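4. The crumpled state

4.1 Why a heap counts as a state

Household manuals, of which we read more than was good for us, agree that a cloth can be folded, hung or rolled. Hardly any admit to a fourth condition, the one in which most of the cloths in our study spent most of their lives. We call it the crumple. By this we mean any arrangement of a cloth that has no edge lined up with any other edge and that its owner, when asked, describes as temporary.

Of the 126 cloths logged in the Tidport households, 61 were crumpled at the time of the visit. Gündoğdu, who did the logging, took a strict line on this. A tea towel pushed through an oven handle was hung, however sad it looked. A tea towel on top of the oven was crumpled, even where the householder maintained that it had been placed. One respondent asked whether a cloth could be "loosely folded" and was told that it could, provided the fold was visible to a person who had not been told about it.

We were slow to take the crumple seriously. Our first coding sheet had a single box for it, marked "other", and Huang filled this box so often in the pilot that he asked for a rubber stamp. The second sheet, used from July onwards, split it by where the cloth was touched when someone next picked it up. This proved a good deal more useful than splitting it by shape, since no two of us could agree on a shape. Değirmenci saw a rosette where Lindqvist saw a dropped handkerchief, and the discussion was not short.

4.2 Picking up

A folded cloth tells you where to take hold of it. A crumpled one does not, and the hand must settle for whatever sticks up. In the kitchens we visited, people hardly looked before reaching. They took a pinch of the nearest ridge, lifted, and let the rest follow in its own time. Asked afterwards which part of the cloth they had taken, most said "the corner". On the evidence of our notes it was seldom the corner. It was some stretch of the middle that happened to be on top, and the real corners hung below it in no particular order.

The distinction matters for what comes next. A cloth taken by a true corner falls into something like a triangle and can be folded in two or three moves. A cloth taken by the middle hangs as a bunch, and the bunch has to be searched for an edge before any folding can start. We refer to this search as the hunt. It is carried out with the free hand, usually while talking about something else, and ends either with an edge or with the cloth being put down again. The second ending was common enough to need its own column.

Figure 4 shows a pinch. The cloth is plain and pale, a mint green close to the one sold in the Pruva set that three of our households turned out to own, and it has nothing printed on it to argue about. Stripes help a coder to find an edge. They also help a coder to imagine one.
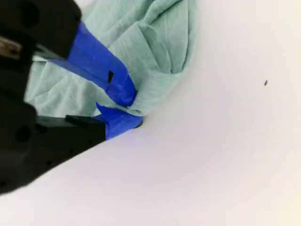
Figure 4. Crumpled mint-green cloth held in a pinch against a plain white surface. The material is bunched where it is gripped.

4.3 Putting down

The crumple is mostly made at the moment of putting down, and people are not at their best then. We recorded 6 manners of release, of which the drop, the toss and the shove accounted for nearly everything. The shove belongs to small kitchens, where a cloth has to share its spot with a kettle. The toss belongs to people who believe they can hit the draining board from the door. Fajardo, who has the patience for such things, followed the career of a single dishcloth in the Başaran household through one evening and found that it was put down in a different manner each time, by the same man, on the same tap.

None of the householders described any of this as untidy. The word kept for untidiness was reserved for cloths belonging to other members of the family. A crumpled cloth of one's own was "in use", sometimes for the length of a holiday. We make no judgement here, partly because Lindqvist photographed our own office sink while we were drafting this section and has kept the result.

There is a practical point underneath. Advice on folding almost always starts with a flat cloth, laid out square with its corners showing. To get to that starting point from a heap takes a pinch, a hunt, a shake and often a second hunt, and these steps are left out of every set of instructions we found. The reader is assumed to own only flat cloths. When we timed the whole job from heap to shelf, the folding proper came to around 3 seconds for a small square cloth in practised hands. The rest was spent finding out which way up the thing was, a question that for a plain square cloth has no wrong answer, though this did not stop people from turning it over.

Section 5 takes up the fitted sheet, for which a separate ethics form was required.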